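Brorard began in a two-car garage in Stornville, with a borrowed workbench, a coffee can of odd screws and a telephone that hardly ever rang. We fixed lawn mowers that first summer, then sewing machines, and by the time the leaves turned we were fixing pretty much anything a neighbor could carry up the driveway.

## Who we are today

We're a family-run repair shop and parts counter, with 10 people on the payroll and 1,982 customers in our card file (yes, it's still a card file – we love it too much to give it up). Our second shop, over in Nigam, opened one July and has been busy ever since.
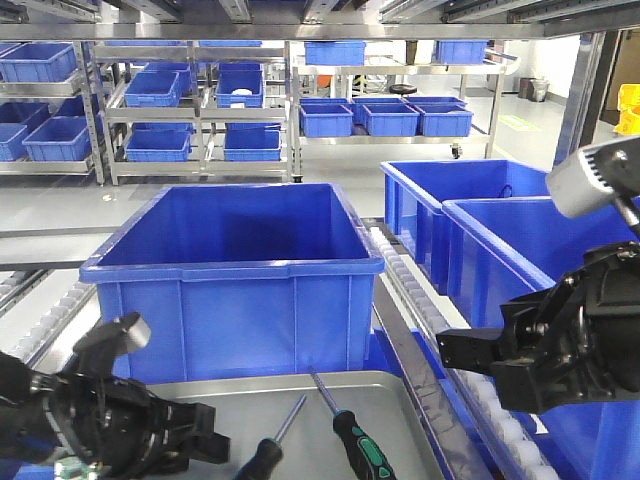 *Blue bin, gray tray and a pair of screwdrivers.*

What we care about most is telling you plainly whether a thing is worth mending. If it isn't, we'll say so, and we won't charge you for the look.
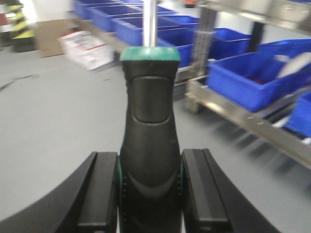 We also run the Nokila evenings, when anybody can bring in a toaster or a lamp and learn to mend it alongside one of us. They start at 6, there's always pie, and you're welcome to come just for the company – plenty of folks do! Stop in at either shop any day except Sunday, and bring whatever has quit on you.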